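Recording examples at Prusbridge – common questions

What is the task?
Cords go into cardboard boxes, one box at a time. Each attempt is saved as one example.
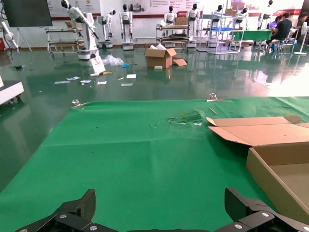 How many do we have?
566 as of May. Rodica Jitaru keeps the list.

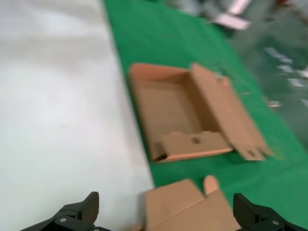 Do failed attempts count?
Yes – mark them "failed" and keep them.

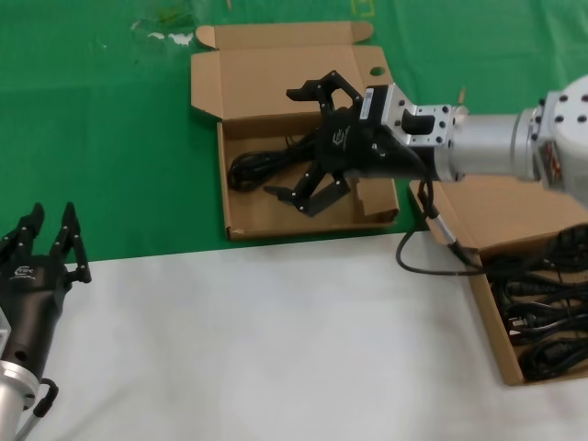

How long is a shift?
Two hours. Tudor Munteanu sets the schedule. 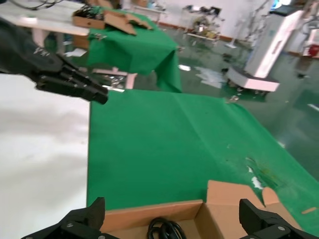
Can I skip the notes?
No. One line is enough.

This site uses cookies. Accept | Settings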